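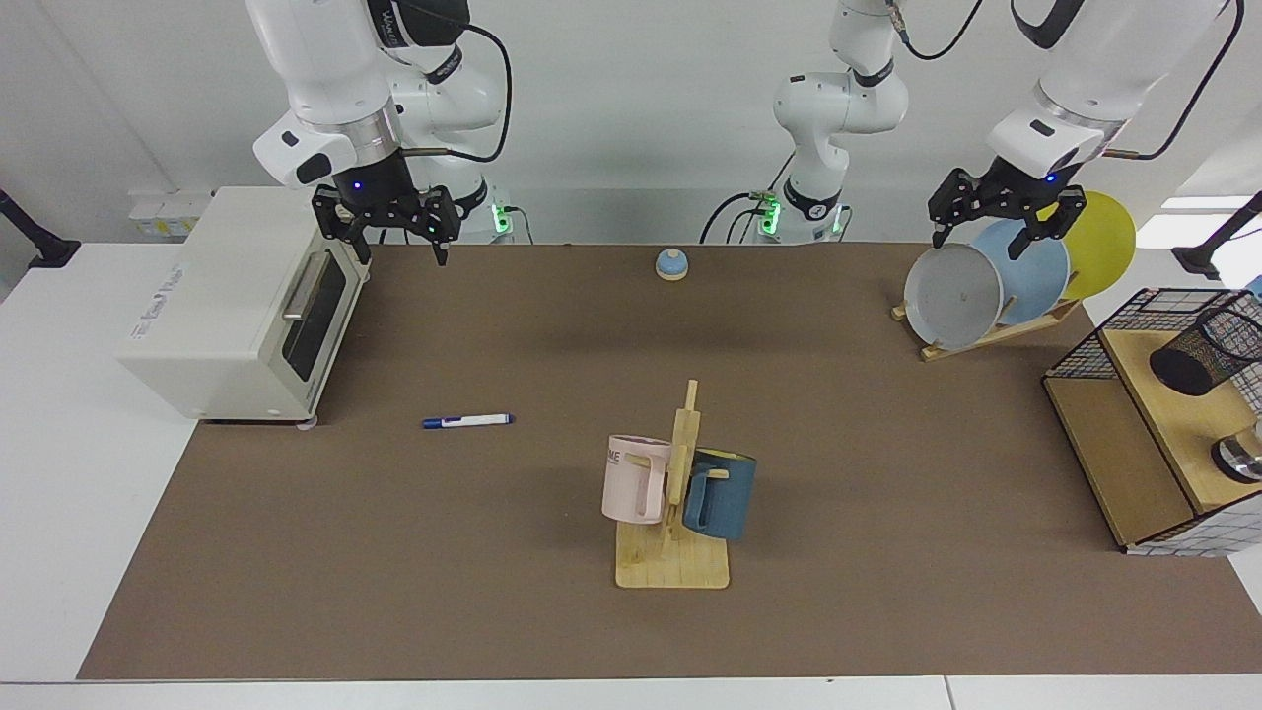 I keep the Drela river notes, a little dataset about the old mills, weirs and footbridges between Barville and Masson. It began as a paper notebook and got out of hand (as these things do!), so now it's 26 plain text files and a spreadsheet. Each entry sits in a small box of its own on the map, as plain and pale as that white toaster oven, and you click it to open the notes.

March, 2 min read
By the Sunance river notes editor

## What's in it

- `sites.csv`: 44 places, with a name, a bank (left or right) and a rough date
- `notes/`: what I've read or been told about them
- `levels.csv`: flood marks, in metres, copied off walls and bridge piers

## Things to watch for

Dates before the canal are shaky. Two of the weirs share a name, so use the site number! I've put a question mark wherever I was guessing, and the spellings follow the old parish maps, even the daft ones.

## Using it

Help yourself, just mention Sunance somewhere. Corrections are very welcome, and I usually get to them on a Thursday evening.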